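Guest room check, Cevholm house — 2023-06-23, Flor Flores

- [x] Smoke alarm tested. Lovely and loud!
- [x] Window opens fully

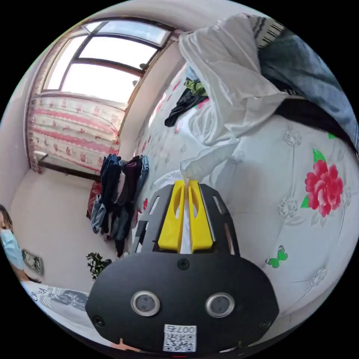

Outlet covers are all on now, great work since March. Please keep thin plastic bags like the white one out of this room before any little guests arrive.
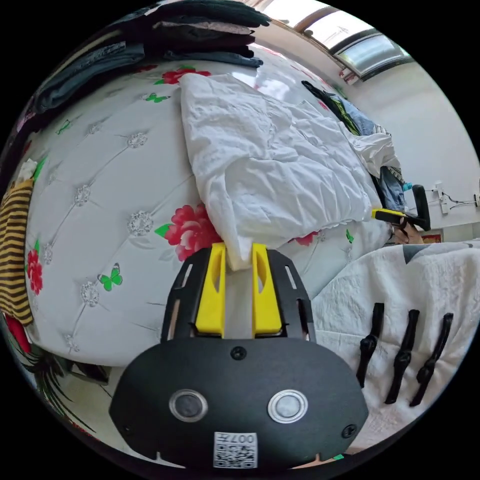
- [x] Heater cord sound, 230 volts on the plate
- [ ] Rug needs a grip pad — I nearly skated!
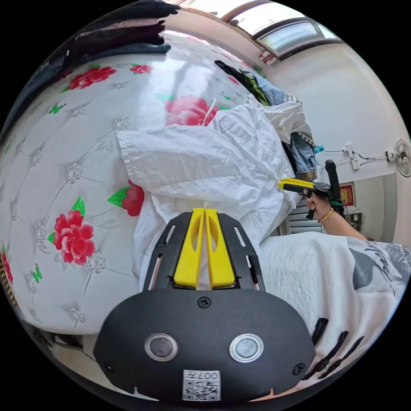 - [x] Hall light works
- [ ] Stair rail: tighten the top bracket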